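Mellura Laundry Words
Version 2

Mellura is a list of 1481 household words for washing, drying, folding and putting away, collected from people who were mostly trying to get on with their evening. Lesego Hendricks started it in Rornley after an argument over what an airing cupboard is. The argument is still open.

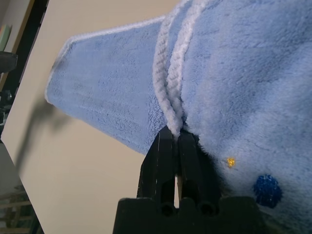 What's in it

One tab-separated file, words.tsv. Each row has the word, a plain meaning, the town it came from and a note. Spellings are left as given, so "scrunchle" appears four ways and we have stopped picking favorites.

How it was collected

Kaja Stankevičius mailed 2000 cards and got enough back to fill a shoebox. Replies from Huaranga came in one thick envelope, in very similar handwriting. We kept them – the words are good.

Words for folding take up far more room than words for ironing. Draw your own conclusions. A towel folded in thirds has 25 names in the file, and

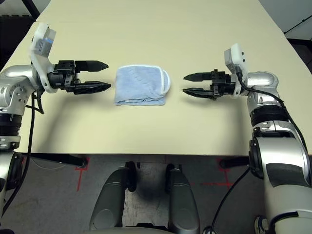 most of them are rude about people who fold in half. Those rows carry the tag "opinion" in the note column, in case you want to filter them out.

Known problems

Sock terms are thin. The Sekedo rows lost their accents in December and are being fixed by hand, slowly.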